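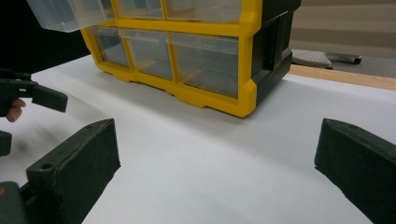

Transparent drawers returning unreliable depth in grasp planner

Posted by Lena Krajewska, September 3, 2024
Category: Perception and planning

Our laboratory is training a policy to open and close the drawers of a small parts organizer, the usual kind with clear plastic drawers in a coloured frame. Demonstrations are recorded with a hand-held gripper and converted to end-effector trajectories in Tosus. We hold 158 demonstrations to date.

The difficulty lies with the perception module. Depth values on the drawer fronts are either missing or belong to the back of the cabinet, and the planner consequently places the grasp point well behind the lip. Of 60 trials in August, 32 ended with the fingers closing on nothing or pressing against the divider. The same planner performs acceptably on an opaque drawer unit of similar size.

I would be grateful for advice on whether this should be corrected in the depth filter or in the planner. Replacing the organizer is not an option for the current programme of work.

Zbigniew Szulc

The behaviour you describe is to be expected with clear plastic, and I would advise against further tuning of the depth filter. Hole filling tends to favour whichever surface lies behind the drawer, and a stronger filter will simply make the wrong answer smoother.

The frame of the organizer is opaque and should return usable depth. Our group fits a plane to the visible divider bars, then locates the drawer lip in the colour image and projects it onto that plane with a fixed offset measured once per cabinet. The offset on ours is 3 mm. The planner receives the projected point and never consults the raw depth inside the drawer outline.

Two further matters deserve attention. The plane fit must be repeated whenever the cabinet is moved, as a light unit will shift when a drawer sticks. A drawer left partly open must also be flagged separately, or the offset will be applied to a front that is no longer near the plane. We keep an open/closed label for each drawer in the scene state and refuse to plan where the label is uncertain.

Please also check the timestamps on your demonstrations. Tosus aligns the colour and pose streams on export only if that setting is enabled in the project file.

hafstein_user

We had the same trouble and put masking tape on the drawer fronts. Works fine. You would have to record the demonstrations again, though.

Lena Krajewska

Thank you both. The plane fit has been added to our branch and I will report once the trials have been repeated. The alignment setting was disabled.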